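The jigsaw years

I have started doing jigsaws. I'd like to say I resisted, but my aunt Hildegard Hellwig left a stack of them in the spare room in March and the evenings were long and the television was showing the one with the antiques again.

The first was a view of Stesham harbour in 80 pieces, meant for children of six and over. It took me an evening and part of a breakfast. I would like to meet these children of six and over.

Then came the Ademeck castle, 1031 pieces, an odd number that the box never explains. You would think the extra ones would be a bonus, like the extra chip at the bottom of the bag. They are all sky.

I have learned a few things about sky. There is a left-hand sky, which is a bit greyer, and a right-hand sky, which is a bit greyer than you remember it being when you had the other one in your hand. At eleven at night they are the same sky. I went to bed with two thirds of a castle and the firm belief that somebody at the factory had it in for me.

Hildegard rang to ask how I was getting on. She does the edges last. I had to sit down. We were brought up in the same family, more or less, and I had always thought of her as steady.

She also doesn't look at the lid. She says it's cheating – she has it turned face down under her chair, and only picks it up when the thing is done, to see if she was right. I keep mine propped against the fruit bowl and look at it every nine seconds.

Anyway, the castle is finished. I left it out for a week so people could admire it. One person came, to read the meter, and he said his mum liked those. Then I broke it up and put it back in its box, which felt worse than I'd expected, and wiped down the table. 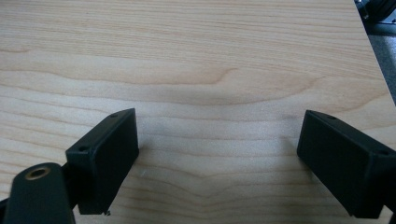 What's next

There's a 3010-piece one at the bottom of the stack. It is a picture of a field. I've moved it to the top of the wardrobe, where we can both think about what we've done.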